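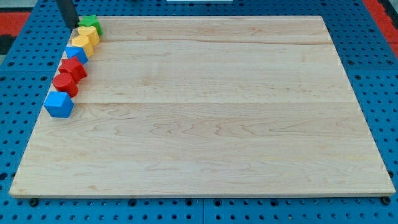 *Blocks lined up on the maple board, arm parked at the far corner.*

**Morsy perforated table, two months in**

I love this thing! We bought it for the Kevby arm cell, and resetting the cell on Saturday took me 28 minutes, coffee included. The hole grid means the board goes back in the same spot every time (two black fasteners along the front edge, done), so I only re-teach the pick points when I change blocks. Wipe the holes out now and then, they do collect dust. One gripe: the panel seams need a check with a straightedge after you move it. I'd buy it again.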